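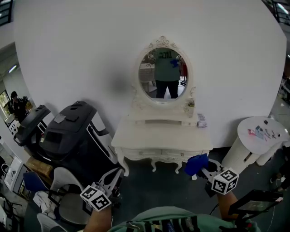

# Cleaning a Mirror and Dresser with Grippers: Care Notes after the October Fault

*Flurnon Home Methods Office, Clakley. For staff and households using hand-held grippers or the Flullon arm on furniture.*

In October, a Flullon arm working at the Hollis house stopped closing partway through a mirror wipe. The cloth slid out of the jaws and the arm continued its stroke with nothing between the jaw and the furniture. The glass was not broken. The carved frame lost a chip of paint from one of its scrolls, and a bottle standing on the dresser was knocked to the floor.

The office has reviewed the event and revised its household advice. The notes apply to dressers, vanities, framed mirrors and any other piece with glass above a work surface. They cover the hand-held grippers used for teaching a task as well as the arm that later repeats it, as several of the conditions found at Hollis had been carried over from the teaching sessions.

## What was found

The arm had been wiping for 25 minutes without a pause. The cloth had been folded once, too thin for the jaws to hold firmly, and it had taken up more cleaner with each pass. A film of cleaner was found on both jaw pads. When the grip began to slip, the arm registered that its jaws were closed and treated this as proof that the cloth was still there.

A closed jaw is not evidence of a held cloth. The software has been changed so that the arm stops when the opening between the jaws falls below the thickness of the folded cloth. Households with an older release should apply the update before using the wiping program again. Until then, the arm may be used for dusting flat tops only, with a person at the stop button.

## Before starting

- Clear the tabletop and any shelf under the mirror. Small bottles, packets, brushes and jewelry go in a tray on another piece of furniture.
- Close all drawers fully. Tie back or remove any tassels on the knobs.
- Press lightly on each top corner of the mirror. If the mirror tilts or rattles, tighten its fixings or clean it by hand.
- Check that the dresser stands steady on its legs. Curved legs on carpet can settle unevenly, and a piece that rocks should not be wiped by machine.
- Look over the carved parts for lifting paint. Loose paint should be left to a soft brush.
- Move chairs back so that the person working can step away without turning around.

A side table is a convenient place for tools during the job. It should stand outside the reach of the arm. At Hollis the tray of cleared items had been set down within reach, and one bottle had been put back on the dresser when the tray became full.

## Choosing and folding the cloth

Use a lint-free cloth, clean and free of fabric softener. Fold it in half and then in half again so that the jaws close on four layers. The folded edge goes into the jaws and the loose edges hang free. At least two inches of cloth should extend past the tips of the jaws, and the cloth should be wide enough to cover the tips on both sides.

Spray the cloth and never the mirror. Liquid sprayed on the glass runs down behind the lower edge of the frame, where it lifts the silvering and loosens painted trim. The cloth should feel damp and should leave no drops when squeezed. Keep the part held by the jaws dry.

Change the cloth after every three passes over the full mirror. This will seem wasteful to anyone used to cleaning by hand. A person feels a cloth become heavy and shifts the grip without thinking about it; the arm does not.

## Working with hand-held grippers

Persons who guide the work with a gripper in each hand should use one for the cloth and keep the other open and well back from the glass. The second gripper is there to steady a loose item or to take over the cloth. It should not rest against the mirror frame.
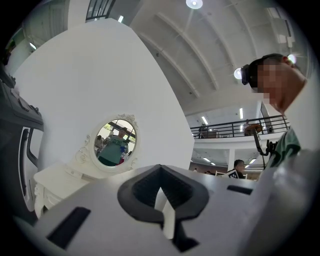 *Hand-held gripper at the dresser, with the oval mirror and its carved frame behind.*

Approach the glass with the flat of the cloth. Begin in the center and work outward in short strokes that end before the frame. An oval mirror leaves no straight edge to follow, and the most common error in teaching sessions is a long sideways stroke that runs off the glass and onto the carving. Strokes of nearly eight inches are long enough for most vanity mirrors. Smaller ones are better toward the top and bottom of the oval.

A mirror also confuses distance. The person holding the gripper sees the reflected hand or tool and tends to judge by it, which places the surface farther away than it is. Watch the cloth itself. If the contact point cannot be seen, withdraw, change position and start the stroke again.

The same difficulty affects cameras. Reflected movement may be read as movement behind the glass, and bright ceiling lights or a window may appear as marks to be wiped. Where possible, draw a blind or stand the dresser so that it does not face the window directly.

Cables and straps should be checked before each session. A cable that hangs from the wrist can catch a drawer knob and pull the gripper off its line. Run it along the arm and leave enough slack to bend the elbow.

## Wiping the carved frame

Carving is to be cleaned by hand with a dry, soft brush, followed by a barely damp cotton swab in the hollows. The wiping program should be set to treat the frame as a keep-out area with a margin of two inches from the glass edge. On a small mirror this leaves a band of glass that must also be finished by hand. The office considers this acceptable.

## If the cloth slips

1. Stop the stroke. With the arm, press the stop button; with a hand-held gripper, draw straight back from the glass.
2. Do not reach between the jaws and the mirror.
3. Let the cloth fall. Attempts to catch it were the cause of two pinched fingers earlier in the year, both minor.
4. Open the jaws and wipe both pads with plain water, then dry them. Cleaner left on a rubber pad keeps it slick.
5. Check the glass and frame under a strong light before going on.
6. Begin again with a dry, freshly folded cloth.

A second slip in the same session means the work is to be completed by hand. Note the time, the cleaner used and the number of passes made, and send the note to the Clakley office with the log from the arm.

## Care of the jaw pads

Wash pads in lukewarm water with a drop of dish soap after each use. Do not use window cleaner, furniture polish or rubbing alcohol on them. Pads that have become shiny, or that show a hard edge where the rubber has worn thin, should be replaced in pairs.

Test a new pad by closing it on a folded dry cloth and pulling by hand. The cloth should hold against a firm tug. Repeat the test with the cloth damp. A pad that passes dry and fails damp is not suitable for mirrors, although it may still be used for lifting linens.

## Touching up a chip

Small chips in white painted trim can be filled with a matching touch-up paint applied with a fine brush in thin coats. Leave each coat overnight. Sand only if the edge of the chip stands proud, and tape over the adjoining glass first. On older pieces the paint may contain lead; such furniture should be tested before any sanding is done.

The repair at Hollis took three coats. The wiping program at that address remains switched off until its pads have been replaced.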